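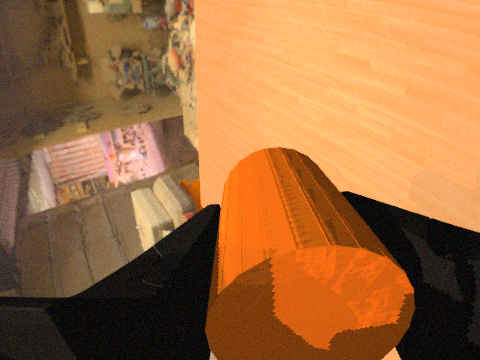
Workshop notes: humidity, timber movement and the spring measurements

Members who store boards in the unheated bay at Sowa will know that drawers cut in winter tend to bind by the end of summer. Over the past year Mirjam Tanner and Kwok-wai Chuang have kept a log of relative humidity and board width in both bays, and the first full set of readings is now in the binder by the thickness planer. What follows is a summary for those who do not wish to read the binder.

The test pieces were flat-sawn beech, planed to 10 mm and cut to a width of 124 mm across the grain. Beech was chosen for its high tangential movement, which makes small changes easy to read with an ordinary calliper. The end grain of half the pieces was sealed with two coats of shellac. The other half was left bare. All were stood on edge on battens with air on both faces, away from the radiator and the outside door.

The results in the heated bay were unremarkable. Width varied by less than a millimetre over the whole period, and most of that fell in March, when the heating was turned down during the day. In the unheated bay the movement was more than twice as great, and the boards lagged well behind the air. A wet week had little effect. A wet month had a good deal. Sealing the end grain did not reduce the total movement, but it slowed it, and none of the sealed pieces checked at the ends. Three of the bare ones did.
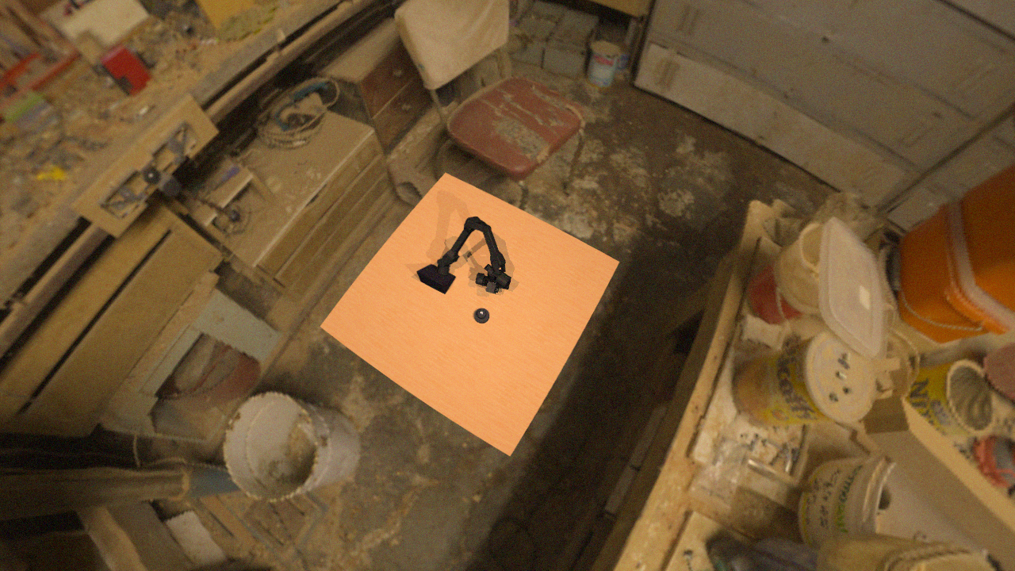
For practical purposes the lag matters more than the peak. A board brought in from the unheated bay on a dry morning is still carrying the moisture of the previous several weeks, and the hygrometer on the wall says nothing useful about it. Patricio Ibarra's suggestion is to bring stock into the heated bay a fortnight before final dimensioning and to leave it in stick, with spacers of equal thickness directly above one another. Thick stock needs longer. Anything over 40 mm should be rough cut oversize, left, and then cut again.

Some points on construction follow from this. Solid panels in frames should be left free in the groove, with a gap worked out for the season in which they are fitted: generous in winter, tight in late summer. Table tops should be held with buttons or slotted plates. Screws through plain holes in a cross rail will hold for a year or two and then something splits, usually the top. Breadboard ends should be glued at the centre only, and the outer pegs should pass through elongated holes in the tongue. Plywood may be treated as stable at the sizes most of us work in.

The two hygrometers disagreed for the first part of the log. Rüdiger Hamann checked both against a saturated salt solution in a sealed jar — common table salt, which should settle at 75 per cent at room temperature — and the one in the unheated bay was reading four points low. The early figures have been corrected in pencil. Members with their own instruments are welcome to use the jar, which is on the shelf above the glue cupboard. Allow a full day for the reading to settle and do not tip the jar.

The log will run for a second year with oak and ash added. Mieczysław Gajewski has offered quarter-sawn oak from his own stack, and we still need ash, air dried, in widths of 110 mm or more. Offcuts will do if they are at least 300 mm long and free of knots. Please write the date of felling on the piece if it is known.

The moisture meter is back from repair and may be signed out overnight. New pins are in the lid.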